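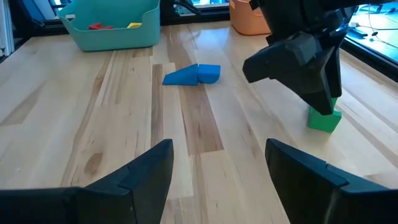
Fig. 4. Wedge and block set end to end on a butcher-block top.

Section 4. Setting up the foam blocks on a tabletop

Revised Wed 19 November

Read this section before you put the blocks on any wood table you care about. The leaflet packed with the Flolelico block set says the pieces are "ready for any flat surface." We have set them up on enough flat surfaces to doubt that. Foam is light and slides easily, and a finished wood top is one of the harder places to keep two pieces together.

4.1 Before you start

You need:
One wedge
One rounded block
A clear stretch of tabletop
A soft dry cloth
A second cloth, slightly damp

You do not need the grip mat sold with the Durán table kit. We tried the mat under the wedge and the wedge sat crooked, because the mat curled at one corner and never flattened out. If yours lies flat, use it if you like.

Note: The leaflet suggests leaving new foam out of the bag for a day to "recover its shape." We saw no difference between pieces that had been left out and pieces that had not. A piece that comes out of the bag with a dent will usually keep some of it.

4.2 Preparing the table

1. Clear the table. Crumbs matter more than you would expect. A single grain of rice under the wedge will make it rock.

2. Wipe the top with the damp cloth, working along the strips of wood and never across them. On butcher block the joints between strips collect dust.

3. Dry the top with the soft cloth. Don't skip this. A damp patch you can't see will hold the foam for a minute or two and then let go.

4. Run your palm over the area you plan to use. Feel for raised joints. A knot in the wood is fine as long as it is level with the rest.

CAUTION: Do not use spray polish before setting up. The Grilden care card that came with our table recommends polish for "a lasting grip-friendly shine." We can vouch for the shine. The blocks skated.

4.3 Picking a line to work from

Most butcher-block tops have strips in several shades, and one darker strip usually stands out. Use it as your guide. It beats a ruler, and you won't have to tape anything down. In Fig. 4 a darker brown strip runs up the table toward the blocks.

1. Stand where you will be working, not where the light is best.

2. Find a strip you can see clearly from that spot. If all the strips look alike to you, lay a length of string on the table instead.

3. Decide where along that strip the two blocks should meet, and remember the spot. Pencil marks on a glossy finish are hard to see and a nuisance to get off.

Note: Glare is the usual reason people lose their line. A glossy top throws back bright patches, and a pale strip under one of those patches disappears. Move the lamp or close the blind. Turning the table works too, if it is a small one.

4.4 Placing the blocks

1. Set the wedge down first, with its thin edge to the left and its tall face to the right. The slope should climb from left to right.

2. Press lightly on the tall end. If the thin edge lifts, take the wedge off, wipe under it and try again. If it lifts a second time, the foam is bowed. Swap it for another wedge.

3. Bring the rounded block in from the right. Lower it close to the wedge and slide it the last little way. Dropping it straight into place nearly always pushes the wedge off the line.

4. Stop when the block touches the tall side of the wedge. Foam gives, so it is easy to keep pushing and squash the joint. When you let go it will spring back and open a gap.

5. Check from above that the two pieces read as one continuous shape. A small step in height where they meet is normal. The leaflet promises a "flush finish every time," and we got one now and then.

CAUTION: Do not glue or tape the pieces together. Tape lifts the surface of the foam when you peel it off, and the torn patch collects lint for good.

4.5 If the blocks won't stay put

The wedge creeps to the left. You are pushing too hard with the second block. Hold the wedge by its slope with one finger while you slide.

Both pieces turn together. The table isn't level. Fold a piece of card under the low leg. The adjustable feet on the Savetville table are supposed to handle this, but ours worked loose within a week of tightening and we went back to card.

The joint gaps at the top and closes at the bottom. One of the pieces is sitting on something. See 4.2, step 1.

Color comes off on the wood. It shouldn't. Wipe it up right away and stop using that piece. We have only had this happen with blocks left on a windowsill through August.

4.6 Putting away

1. Lift the rounded block first, then the wedge. Dragging them won't scratch a sound finish, but grit stuck to the foam will.

2. Brush off each piece with a dry hand.

3. Store the pieces loose in a box with nothing heavy on top. The drawstring bag looks neat and bends the thin edge of the wedge, so we keep string in it.

Note: The set is advertised as good for 200 uses. We can't tell what counts as a use, and the leaflet doesn't say. Replace a wedge when its thin edge has gone ragged or won't lie flat, whatever the number.

For three or more blocks in a row, go to Section 5.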